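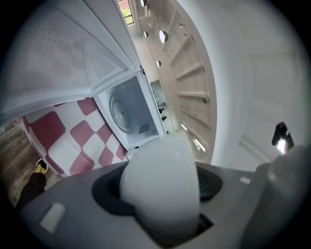 How long should a microwave last in a shared kitchen? In Hollesville, the usual answer is eight years, and plenty of households get more than that out of one.

Kausar Abbasi has run a repair counter on Paracha Street since her uncle retired. Most of what comes in is small: toasters, kettles, a fan in June. Microwaves take up the back shelf. Owners tend to bring them in when the door stops latching or the plate no longer turns, and those are often cheap fixes. A door switch costs less than lunch. Anything inside the casing is another matter, and she tells people to leave the screws alone, even with the plug pulled, because the capacitor can hold a charge.

What wears them out early is food. Splatter left on the walls dries, heats up again the next day and eventually burns through the paint. A bowl of water with lemon, run for two minutes and left to stand with the door shut, loosens most of it. A damp cloth does the rest – no steel wool, no oven spray.

Saqib Tanoli manages a building of 87 apartments in Siltildale, where tenants used to leave dead microwaves beside the trash bins. Last year he put a shelf in the lobby and began driving the broken ones over to Abbasi. Some come back working and go to whoever asks first. The others are stripped for turntables, rollers and door handles, which she keeps in coffee cans sorted by size.

She charges a flat fee to look and takes it off the bill if the repair goes ahead. The counter is open until six, and later by phone.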